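20 December 2018

Fish pie is done, or the practice one is. I always do a trial run before Christmas Eve and every year I wonder why, as we then eat the same thing twice in a week and I've gone off it by the time it counts. But I changed the sauce this time so I wanted to be sure.

The change is leeks. I used to soften onion and leave it at that, but back in September I had a lovely leek and haddock thing at Suramwood (Chelsea's birthday lunch, much too much pudding) and I've been meaning to pinch the idea ever since. So it was 21 minutes of leeks in butter with the lid on, then flour, then the milk the haddock was poached in. I put a spoonful of mustard in as well and I think it wanted two.

Mash on top, plenty of it, and a good handful of Cheddar — the strong one, none of your mild.

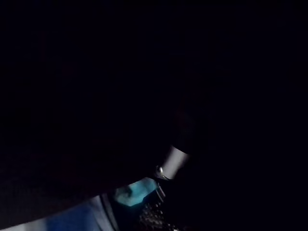
Cyril Pickering rang while it was in the oven and told me I was mad to leave out the boiled eggs, a fish pie without eggs being just fish in a dish. His mother put in one per person and one for luck. I said I'd think about it! I won't, I can't bear them hot.

Pornthip had two helpings and asked for peas, so peas are on the list, along with more nutmeg and 10 decent-sized potatoes. Gitau says he'll bring prawns on the day, which is kind, only last time he forgot and we had to make do with a tin of tuna. I might just buy some myself and freeze his if they turn up.

Still haven't started the mince pies. Pastry tomorrow, if there's any butter left after those leeks.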